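Questions I get asked about my sourdough classes

How did you end up teaching bread in Tillham?
By accident, really! I'd been baking for my neighbours for years (Leonilde Aguiar two doors down was my first regular, and my toughest critic) and people kept asking how I did it. I ran one Saturday-style morning in my kitchen, then another, and now here we are.

Do I need any experience?
None at all. If you've never touched flour you'll be fine. I get plenty of people who've already killed a starter or two, and they're very welcome as well.

What's Vi?
Vi is my starter! She's rye and she's a bit moody in November when the house is cold. Everyone goes home with a jar of her. Please feed her the same night, she'll have been sitting in your bag all afternoon.

How long is a class and when does it start?
We start at 10 in the morning and finish mid-afternoon, with soup in the middle. Dough has its own ideas about time, so if you've a train to catch, tell me when you arrive and I'll get your loaf in first.

How much flour should I bring?
You don't need to bring any, it's all included. For baking at home my basic loaf takes 600 g of strong white, and I buy mine from the mill at Skundton. Supermarket flour works too, you may just want a splash less water.

My loaf comes out flat. What am I doing wrong?
Nine times out of ten it's gone over. Kitchens are warmer than people think, and recipes that say "leave for 5 hours" don't know what your kitchen is like. Watch the dough and ignore the clock. Poke it with a floury finger: if the dent fills in slowly, bake it. If it stays put, you've waited too long (make focaccia, it's still lovely).
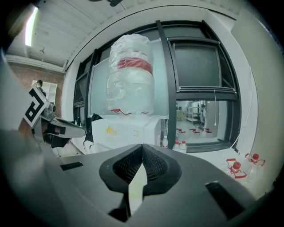 Can I freeze the bread?
Yes, and I do it all the time. Let it cool right down, slice it, then bag it up. It toasts straight from frozen.

Do you cater for allergies?
Nuts and dairy I can leave out, no trouble. I can't do gluten free, sorry, there's flour in every corner of my kitchen.

What if I need to cancel?
Drop me a line 2 days before and I'll move you to another date. Any later and I'll have bought your lunch already, so I keep the £30 deposit.

Can I buy a class as a present?
You can! Email me the name you'd like on the voucher and I'll post it out to you.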